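How to Take Window Light Portraits of Your Family at Home

By Bernadette Fleury

My mother-in-law hates having her picture taken, and last May she sat still for me for nearly an hour because I let her drink her coffee by the kitchen window and kept talking. I've photographed people in their own homes ever since, and I'd love for you to try it too, because you probably have everything you need already!

Start by walking through the house with the lamps off. Go slowly, and do it at the time of day you plan to shoot (light at breakfast and light at four o'clock are two different animals). You want a window that doesn't have sun pouring straight through it. If that's the only one you've got, hang a thin white curtain or even a bedsheet over it and you'll be fine.

Put your chair three or four feet from the glass and turn it a little, so the window is off to one side of your sitter's face. Then ask them to turn their nose toward the light, bit by bit, until you see a small bright triangle on the far cheek. Stop there. If the dark side looks too dark, prop up a piece of white foam board just out of view. Mine is an old Kalline board with a dented corner and I have never felt the need to replace it.

For settings, I begin at ISO 400 and open the lens up fairly wide, f/2.8 or so. On a gray afternoon I'll go to ISO 2000 without fretting over it, as a little grain is much kinder than a blurry face. Focus on the eye nearest you.

Keep the first session short. I take roughly 12 frames, put the camera in my lap, chat a while, and then pick it up again. The good ones nearly always come in that second round, when shoulders have dropped and somebody is telling a story about the neighbors.
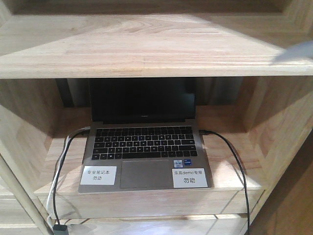
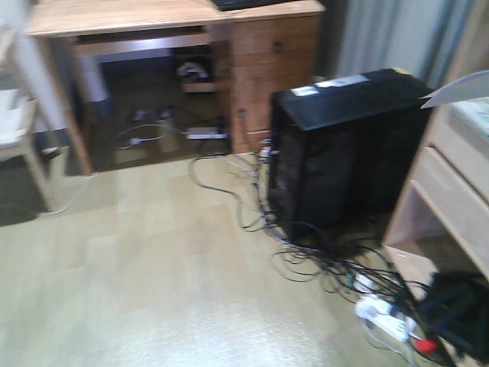
When you've finished, copy everything over the same day and don't delete a thing until you've slept on it. I like to look through once quickly, marking favorites, and again the next morning with fresh eyes. Edit lightly. Warm the color a touch, lift the shadows if you need to, and leave the laugh lines alone, please!

Then print a few. A plain matte 5x7 is lovely for this sort of portrait, and it slips nicely into a birthday card. My mother-in-law keeps hers on the piano, though she still says her hair looked better the week before.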